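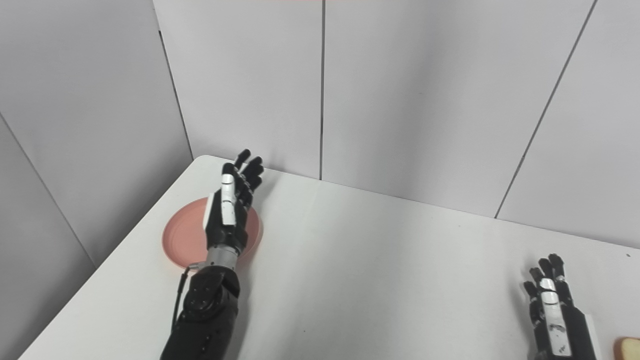
Both hands up, dish on the left, bread bottom right corner.

13 September 2025, Sundstead shop, back bench

Puvard build, both arms on. Task is still bread to dish. Got in later than planned, the laser cutter people had the breaker tripped and I had to wait for the bench supply to come back. Lost the home offsets AGAIN. They're supposed to be saved on shutdown but a breaker is not a shutdown. Copied the file onto the stick by hand this time, label says OFFSETS GOOD, anything else on that stick is junk.

Homed left, then right. Left went clean. Right shoulder hunted for a couple seconds before it settled, same as last week. Backlash or the gain, don't know yet. Dropped the gain a notch and it quit hunting but now it lags on the way down. Left it there. A slow descent I can live with, the wobble I can't.

Kestier board: reflashed, old build had the finger timeout set to 40 ms and it was tripping on nearly every close. The new one reads it from config, so no more hard-coded number. Config line is 572 if anyone needs to find it, the file is a mess and wants splitting up. Do not reorder the finger table. I did that in February and the thumb and pinky traded jobs.

Mapping is thumb first, then index on out. Same both sides. Wrote it on tape inside the lid of the controller box.

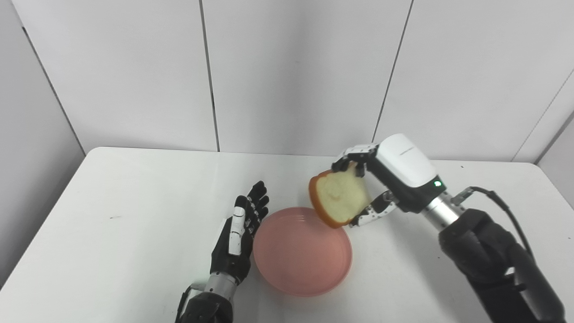 Strain relief is the next thing to fix, before any more tuning. The printed clips on the forearms are okay as long as the wrist stays close to neutral, but past a certain roll the cable wants to find its own path. On the right it comes off the little metal connector at the wrist, goes up in a loop and back down the outside of the forearm, and that loop is bigger than I'd like with the hand reaching in over the dish. Fine for bread. Not fine once there's anything tall on the table. Options: a 90 degree connector (Ramanauskas lists one, no idea on lead time), or move the first clip closer to the wrist and take the slack down at the elbow. Try the clip first, it's free. Need to redraw it anyway, the slot is too tight and you have to force the cable in with a screwdriver, which is how the last one got nicked.

Left arm doesn't have a job yet in this routine. It holds upright by the dish and waits. Plan was to have it steady the rim while the right one sets down, but I want the right side boring before I add contact on two sides. For now there's a keep-out between the hands, set by eye and too generous. Measure it properly.

Grip notes, right hand:
- thumb under, fingers over the top crust. Works better than going for the flat faces
- close speed down by half. Force limit at 174 in the config, units are whatever the board thinks they are, I never did calibrate it
- at 900 it'll go straight through a slice. Don't
- current reading is useless as a contact signal on something this soft. Goes up too slow, looks like friction. Using position error instead, seems better, want more runs before I beleive it
- tilt is a problem. If the pinch is off center the slice swings and the release pose is wrong for it

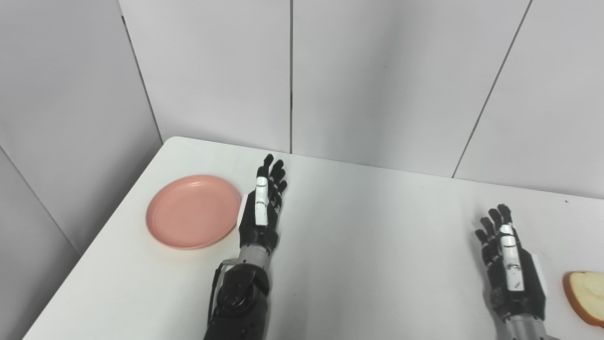
Arms apart. Dish far left, slice flat on the table on the right.

Reset layouts. Been sloppy on this. I keep putting things back where it's convenient for me and then the reach planner only ever sees one spot. Wide layouts are the ones that show trouble. Slice far out to the right means the right arm has to back off, come round and drop from outside, and the wrist runs close to its roll limit doing it. Planner doesn't know about the cable at all. Put a soft limit on roll for now, ugly but ok.

Also dish way over left: right arm has to cross past the left hand to get there. Rule for now is left moves out first, right waits for the done flag. Had the flag inverted for most of the morning. Right was waiting for left to be NOT done and I sat there blaming the network.

Idle pose for both: hand on edge, thumb up. Easier on the wrists than palm down, and the camera gets to see the fingers. Keep it.

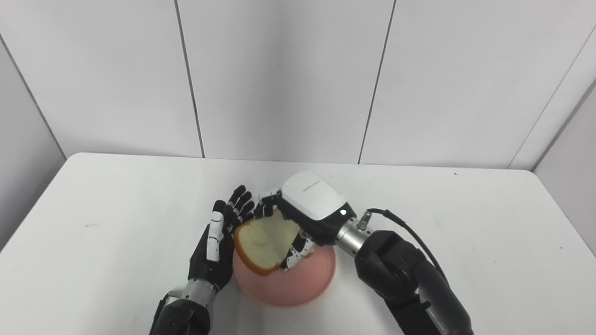
The other thing with the crossing rule is it makes every cycle slow, even when the dish is in the middle and the arms aren't anywhere near each other. Should only kick in if the target is left of the center line. One if statement, but I want it in the planner and not in the script, otherwise we'll end up with three versions of it.

Release: open fingers first, then the thumb. Both together and the crumb sticks to one side and drags. Add a short pause before the lift. Lift straight up, no sideways until the tips are clear of the rim. The script still has the old diagonal exit in it, commented out, please leave it commented.

Scuffs on the thumb covers are cosmetic, not worth reprinting now. Check the screws on the wrist collars though, blue threadlocker, small bottle, second drawer. Put it back after.

To do
- new forearm clip, wider slot, print two
- 90 degree connector, ask about price
- autosave the offsets after homing, not at shutdown
- measure the hand to hand keep-out
- split the Kestier config
- right shoulder: pull the cover, look at the belt before touching gain again
- crumbs. Wipe the table down, brush not compressed air, it blows them into the knuckles

Supply off at the wall, stick is in the controller box.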